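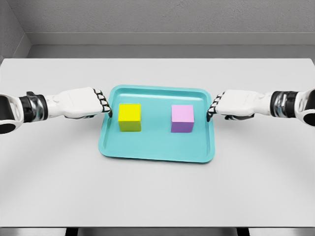 Yellow cube and pink cube on the tray.

The Wieser workbook had 37 sheets, and Sum-yee Fung was being paid to explain one cell.

The cell was on a sheet named Perine. It held the freight surcharge for the Lurkow warehouse, and since February it had been wrong by a constant amount. Emavis, the firm that had built the workbook, no longer answered its phone.

She turned on manual calculation and traced the precedents. The surcharge depended on a lookup, the lookup on a named range, and the named range on a sheet that did not appear in the tab list. She opened the code editor and changed the sheet's visibility property from 2 to -1.

It contained five rows. Four were rate tables. The fifth was a line of text in column A: "Do not delete. Rent."

Beside it was the value 30.

"Who was renting what?" she asked the controller.

He read the screen over her shoulder. The previous bookkeeper had kept a desk at Lurkow after she retired, he said. She came in to check the invoices. The company had no code for a person who was not employed, so the desk had gone through freight.

"Is she still there?"

"She died in the winter."

Sum-yee checked the formula again. The subtraction had an end date, entered as text, so the comparison never returned true. The amount had gone on being deducted every month. She converted the date to a serial number and recalculated. The surcharge matched the carrier's invoice to the cent.

She wrote up the change in the log — cell, old formula, new formula, initials. The log had a column for the reason. She entered "Data type."

The controller asked whether the hidden sheet could be removed now.

"Three other sheets read the rate tables," she said. She set the property back to 2 and saved the file.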